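**Dull spots on marble floor, is it stains or is it the floor itself?**

Posted in Floors & Tile - 1069 views

**Zamfira Mocanu**

Hi all, first post, please be gentle. We moved into an older place in Sotow in July and the whole downstairs is polished marble, cream with some gray running through it. I never would have picked it but I've gotten attached. It's lovely and cool in the mornings and my mother-in-law is very impressed by it, so it stays.

My trouble is the patch between the kitchen and the hall. It has dull marks all over it, like somebody set down wet glasses. Rings, drips, one long smear that looks like a comma. From straight above you can hardly tell, but when the light comes in low around 5 p.m. it looks terrible. I've mopped it with everything. Dish soap, the floor cleaner the last owners left under the sink (Bunerano, the lemon one), and then vinegar and hot water because my aunt swears by vinegar. If anything there are more marks now than before, and there's a kind of haze too.

I also tried a magic sponge on one ring and now that ring is a dull rectangle, so, great.

Are these stains I haven't found the right cleaner for? Or is the marble worn out and I need a pro? I got one phone quote that made me sit down. I'd love to fix it myself if that's realistic. I'm reasonably handy, I tiled a backsplash once and it's still up.

Floor was put in by a place called Michailidis according to a sticker in the utility closet, but the number on it doesn't work anymore.

**Dionysis Tzavaras**

Stop with the vinegar. Marble hates acid. Lemon cleaner too. Hire somebody.

**Dario Parisi**

OK, Dionysis is right about the vinegar but I don't think you need to hire anyone yet, so let me go on a bit. I have marble in two rooms and I've made every mistake you listed plus a couple of my own (tomato sauce, don't ask).

Those marks are etches. A stain is when something soaks in and changes the color, so it goes darker or yellow or whatever. An etch is when something acidic eats a tiny bit of the polished surface and leaves it rough, and the rough part doesn't bounce light back the same way. That's why yours disappear from above and show up when the sun is low. You can't clean an etch off, there's nothing on it to clean. Lemon juice, wine, soda, vinegar, most bathroom sprays, they'll all do it, and fast. The previous people probably had a drinks cart right there!

Run your fingernail across one. If it feels smooth, or just barely chalky, you can do it at home. If your nail drops into it, that's a job for someone with a machine.

First get the haze off so you can see what you've really got. Plain warm water and a pH neutral stone cleaner, two clean buckets, one with cleaner and one to rinse. Change the rinse water more than you think you should. Most of the haze I've ever had was dried soap. Then dry it with an old towel, by hand or pushed around with your foot, I don't judge. Do that and look again at 5 p.m. I bet a third of your problem is gone.

Now for the etches. What you want is a marble polishing powder. I use Vollell, mine was 40 dollars for a tub and I've barely made a dent in it. There are others and I'm sure they're fine. Make sure it says it's for marble, the granite kind is different stuff.

1. Pick a bad test spot, behind a door or under where the rug goes. Not the comma.
2. Wet the stone, sprinkle a little powder, and work it into a paste with a damp white felt pad or a folded cotton cloth.
3. Rub in small circles with real pressure. On a small ring I'm at it a few minutes, then wipe and look.
4. Don't let the paste dry on the floor. Add a few drops of water if it starts dragging.
5. Rinse well, dry, and look from low down with a flashlight.
6. Do it again if it's better but not there.

For the sponge rectangle you'll probably need a step before that. Those sponges are basically very fine sandpaper. I'd get a wet hand pad set for stone and start at the fine end, go to 2000 grit, keep it soaking wet, and then use the powder. Go a little wider than the mark each time so you don't end up with a dish in the floor. And if powder alone brings it back, skip the pads completely, you'll be happier.

It's hard on the knees. I use a gardening pad and a podcast and I do one tile, then go have coffee.

Last thing, a floor that's been walked on for years isn't as shiny as the day it went in, so a spot you polish up really well can come out glossier than what's next to it. Then you've got the reverse problem, ha. Stop a touch early, and feather out the edges with the pad nearly clean.

**Zamfira Mocanu**

This is so helpful, thank you! Nail test says smooth on all of them except one by the fridge where I can feel a tiny edge. I've thrown out the lemon stuff. My aunt has been informed and she does not accept it.

**Yi-an Ji**

Adding to Dario's answer, which I agree with nearly all of. We have glossy marble through the whole apartment and I look after it myself, so I'll stick to the upkeep part.

Grit does more harm than feet. Dust mop every day if you can, or every other day, with a dry microfiber head. Skip the vacuum with the spinning brush, or switch the brush off. Put a decent mat at the outside door and a washable runner by the sink. Indoor slippers with soft soles are good too, and shake them out now and then, a bit of sand stuck in the sole will draw a line right across the room.

If something spills, blot it. Wiping spreads it, and then your ring is a comma (I suspect that's how you got yours).

Don't put wax or one of those "shine restorer" liquids on it. They look wonderful for a week and then they scuff and go yellow, and stripping them is a miserable weekend. I did that in our hallway and I still hold a grudge.
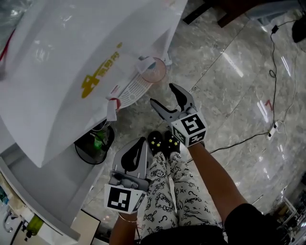
Should the floor be sealed before the etches are polished out, or after? Polish first, then seal once the stone has dried overnight. Use a penetrating sealer made for marble, spread it thin, leave it 15 minutes or whatever the bottle says, and buff off everything that's still sitting on top. Any you leave behind dries into smears.

Just know that sealer helps with stains and does nothing for etching, so lemon juice will still mark a sealed floor. People get really upset about this and blame the sealer. To find out if you need it at all, drip some water on a tile and go do something else for a while. If the spot has turned darker when you wipe it up, it's drinking and wants sealing. If it looks the same, leave it alone until next year. My hallway needs it more often than the bedrooms.

For the one by the fridge with the edge, I'd leave it for last. See how you feel after the easy ones, and if you do get a pro in, ask for a price on that one tile. Some of them have a minimum charge, so ask that on the phone too.

**Dionysis Tzavaras**

Fridge one is probably a chip, not an etch. Check if the leveling foot is missing its plastic cap. Mine was.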